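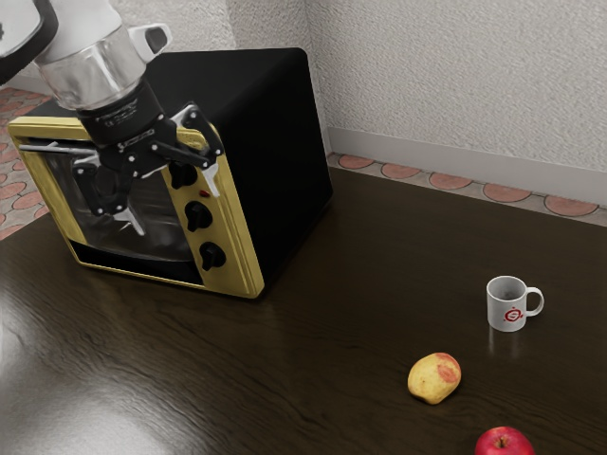 修得好与修得起：小家电维修体系的现状与出路

厨房台面上的电器，在居民家庭财产中价值不高，使用频率却不低。电烤箱、电热水壶、面包机、搅拌机一类产品，购买时少有家庭反复权衡，损坏后也少有家庭认真考虑送修。多数城市的生活垃圾分类指南将其列为可回收物或大件之外的小型废旧电器，投放点设在小区出入口，居民出门上班时顺手放下，一件产品的使用过程便告结束。

从产品本身看，其中相当一部分并未到达寿命终点。温控器失灵、门铰链松脱、电源线根部老化、旋钮开裂，均属局部故障，所需零件体积小、结构简单，制造成本在整机中占比很低。按照工程上的判断，这类产品可以修复；按照消费者的判断，送修不值得。两种判断之间的差距如何形成，又应由谁来弥合，是本刊本期专题所关注的问题。

一、维修网点的收缩

上世纪后期，家用电器在居民消费中尚属贵重物品，维修服务随之发展。百货公司设有维修柜台，街道办有修理门市部，厂家在主要城市委托特约维修站。彼时的收音机、电风扇、电饭锅，用户多会保留说明书与保修卡，说明书末页往往附有电路图和零件编号。一名熟练修理工凭图施工，所需不过一把电烙铁、一只万用表和若干通用件。

此后整机价格持续下降，维修工时的价格则随城市工资水平上升，两条曲线在不同品类上先后相交。大家电因单价较高、安装依赖上门服务，仍保留了较为完整的售后网络。小家电则不同，厂家多以“保修期内换新”代替维修，既节省了网点开支，也避免了检测与沟通的环节。换下的故障机统一退回，是否修复、如何处置，消费者无从知晓。

网点收缩的直接后果是技能断层。本刊在采访中接触到的修理从业者，年龄普遍偏大，学徒稀少。一家位于老城区菜市场侧门的修理铺，柜台后面的木格子里存放着从报废机上拆下的旧件，按形状归类，没有编号。铺主对多数机型的拆解顺序烂熟于心，却从未形成文字。铺子租约到期后是否续签，尚未确定。

零件供应的断层更为隐蔽。同一品牌、同一外观的产品，前后批次可能更换供应商，内部接插件与固定孔位随之改变。对装配线而言，这种调整属于正常的成本管理；对数年之后的修理者而言，则意味着手中的旧件无法通用，而新件无处可买。

二、一项地方试点的经过

针对上述情况，Plotano小家电维修试点于两年前启动。试点由地方消费者权益保护机构牵头，联合一所职业学校和若干街道，在既有便民服务中心内设立受理窗口，并委托Dakik维修服务社负责检测与施工。试点不设新建场所，不采购大型设备，经费主要用于工时补贴、零件库存和检测仪器。

试点的受理范围限于整机可由一人搬运的插电式厨房与家居电器，燃气器具、带有制冷回路的产品以及内置锂电池的产品不在其列。居民填写受理单后，由服务社先行作电气安全检测，再判断故障位置，并以书面形式告知修理方案与费用。居民可以接受，可以取回，也可以交由服务社作拆件处理。单件产品的补贴上限定为500元，超出部分由居民自付。

截至今年5月，试点累计受理3944件。主管部门在阶段性总结中指出，该数字超出立项时的预期，但各街道之间分布不均。老年人口比例较高的街道送修意愿强，送来的多为使用年限较长的产品；新建住宅集中的街道送修量少，咨询量却不少，居民问得最多的是“修完能不能保证再用一阵”。

为回应这一顾虑，试点办公室拟定了修后保障条款，对已更换的部件和相关连接部位承担责任，对未涉及的部件不作承诺。条款文本经过反复修改。早期版本照搬工业设备维修合同，措辞严密而居民难以读懂，窗口工作人员每次均须逐条解释；后来的版本压缩为一页，以故障现象而非部件名称作为分类依据，纠纷数量有所下降。

服务社内部则逐步建立了检修档案。每件产品受理后，须登记型号、铭牌参数、故障现象、拆解难点及所用零件。档案起初只用于结算，半年后服务社发现，其中关于拆解难点的记录对新入职人员帮助最大，遂单独汇编成册，每季度更新。职业学校将部分内容纳入实训课，学生每周三下午到窗口后的工作间跟班学习，工时计入学分。

三、设计环节的责任

档案汇总后呈现的规律，将讨论引向了产品设计。在送修的加热类电器中，难以修复的产品往往并无严重故障，其障碍来自外壳的连接方式：一次性卡扣在拆开时断裂，铆接的隔热板无法复位，异形螺钉需要专用工具。修理者为更换一只价格低廉的温度保险，须先破坏价格更高的外壳。

门体与把手是另一处集中的薄弱环节。把手长期承受拉力，又处于冷热交替之中，固定件的松动几乎不可避免。若固定螺钉自外侧可及，紧固只需片刻；若螺钉藏于双层门板之间，则须将整扇门拆下分解。两种设计在货架上看不出区别，消费者在选购时也没有任何信息可供参考。

已有企业尝试作出改变。生产台面电器的Disetti公司在新一代产品中改用标准螺钉，并将易损件清单随说明书一并公布。该公司在答复本刊的书面材料中表示，改动增加的物料成本有限，真正的投入在于零件仓储，须为停产机型保留库存，而库存的消耗速度难以预测。另一家企业Amundsen则选择向维修机构开放图纸，由后者自行加工部分塑料件，企业不承担仓储，仅对材料等级提出要求。两种做法各有适用条件，目前均未形成行业惯例。

部分业内人士对此持保留态度。其理由之一是安全：加热类电器涉及高温与市电，外壳越易打开，非专业人员自行拆修的可能性越大。另一理由是责任划分：产品经第三方修理后发生事故，原厂是否仍须承担产品责任，现行规则在小家电领域缺少细化规定。两项理由均有其依据，但不宜因此得出产品应当难以拆解的结论。安全可以通过联锁、警示与检测程序予以保障，责任则可以通过修理记录加以区分。

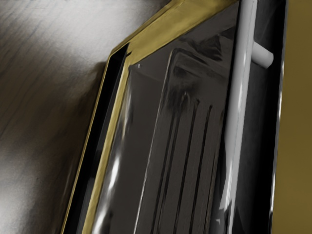

Tormod Grønli对试点的看法更为审慎。在书面答复中，其认为公众讨论过于集中在“能不能修”，而忽略了“谁愿意等”：一件每天早晨都要用到的电器送修一周，家庭便会另购一件替代，待旧机修好取回，厨房里反而多出一件闲置物品。从资源消耗的角度衡量，这样的维修收益甚微。Tormod Grønli建议，维修机构应当把周转时间列为与修复率同等重要的考核内容，并为等待期间提供可借用的替代机。

这一意见触及了试点的实际困难。服务社的记录显示，受理至取件之间的时间，大部分并未花在检测与施工上，而是花在等待零件上。常用的温控器、保险与电源线有现货，专用件则须向厂家询价、下单、等候发运，个别情况下等来的零件与实物并不相符，流程只能重新开始。居民在此期间来电询问，窗口所能答复的内容十分有限。

替代机借用的设想在试点内部曾有讨论，后因存放空间不足、清洁与检测责任不明而搁置。食品接触类器具在多个家庭之间流转，卫生要求较高，每次归还均须拆洗并重新检测，所需工时未必低于一次普通维修。有街道提出，可由窗口与社区食堂协商，在特定时段开放其设备供等候维修的居民使用，该方案仍在论证之中。

四、价格信号与消费习惯

维修能否成为居民的常规选择，最终取决于价格。试点期间的补贴使居民自付部分降至可接受的水平，但补贴本身不可持续。一旦取消，多数低价产品的维修费用仍将接近甚至高于新机价格。有观点据此主张，维修资源应集中投向价值较高、使用年限较长的品类，对低价产品则以加强回收为主。

亦有观点认为，低价产品之所以不值得修，与其价格未能反映废弃处置的成本有关。若将回收、拆解与无害化处理的费用计入售价，新机与维修之间的价差便会缩小。此类主张在大家电领域已有制度基础，在小家电领域推行则面临品类繁多、单价低、销售渠道分散等问题，征收与核算的管理成本不容忽视。

消费习惯的影响同样不可低估。窗口工作人员注意到，居民送修的动机并不完全出于节省。有居民坚持修理一台用了多年的烤箱，原因是熟悉其火候，换用新机后烘烤时间与上色程度均须重新摸索；有居民送来的搅拌机系亲属遗物，愿意支付远高于市价的费用。这些个案难以纳入成本效益分析，却说明家用器具在日常使用中积累的价值，不能单以残值计算。

另有一部分居民送修，是因为不清楚产品究竟有没有损坏。经检测，所谓故障仅为插头接触不良、计时旋钮未归位或内胆积垢触发过热保护。此类情形无须更换零件，清洁并说明使用方法后即可取回。试点办公室原先未将其计入修复数量，后经讨论单列一项，称为“排除性检测”。若无窗口受理，其中相当一部分产品同样会被丢弃。

五、下一阶段的安排

按照试点办公室的工作计划，下一阶段将调整三个方面的内容。受理方式上，增设预约登记，居民提交故障描述与铭牌信息后，由服务社预先核对零件库存，有件再送，以缩短产品滞留时间。补贴标准上，由按件补贴改为按工时与零件分别核定，对使用年限较长的产品适当倾斜。信息公开上，拟按品类发布常见故障与可修复程度的汇总，不列品牌排名，供消费者选购时参考。

最后一项在征求意见过程中争议较多。消费者代表希望公布具体型号，企业方面则担心样本偏差：销量大的产品送修自然多，保有量未知的情况下，送修数量不足以说明质量高低。办公室采纳了后一意见，同时保留在样本充分时进一步细化的可能。职业学校方面提出，汇总材料应附拆解图示，以便其他地区的培训机构使用，有关著作权问题正与企业协商。

人员培养方面，服务社计划将跟班实习延长至完整学期，并为结业学生提供录用名额。现有工资水平对青年人的吸引力有限，服务社正在与街道商议，将窗口业务扩展至电气安全上门检查，以稳定全年的工作量。上门检查主要面向独居老人家庭，内容包括插座负荷、电源线老化和加热器具的摆放位置。

零件库存仍是各方关注的重点。服务社目前的库房设在便民服务中心地下一层，货架按电压等级与尺寸编排，拆机件与新件分区存放，拆机件须经检测并贴签后方可使用。库房湿度偏高的问题已向中心反映，除湿设备的采购列入下半年预算，具体时间待定。

（本刊编辑部整理）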